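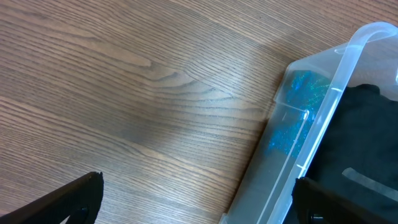
Last updated: April, 11:42

4.2 The bin task

Figure 3. View from the wrist camera, fingers open, with the clear bin to the right.

The arm, which we call Gostow, was built on a bench in the Dundden shared workshop, and the bin task was chosen on the grounds that we already had a bin. It is translucent plastic with a handle that arches over the rim, and in Figure 3 it holds two pieces of fabric, one black and one a glittery turquoise. The black one behaves itself. The turquoise one sparkles through the wall of the bin, and our depth estimate treats each sparkle as a fresh opinion.

The tabletop has been less help than we hoped. Its grain runs diagonally and the light leaves a pale haze across the middle, both of which the edge finder (Nosent, version 2) reports as objects with great confidence. We raised the threshold to 75, after which it stopped finding the grain — and also the bin.

Training used more than 1,000 stills, of which 100 were held back for testing. The fingers were masked out in all of them, as an earlier model had learned to reach for its own left hand.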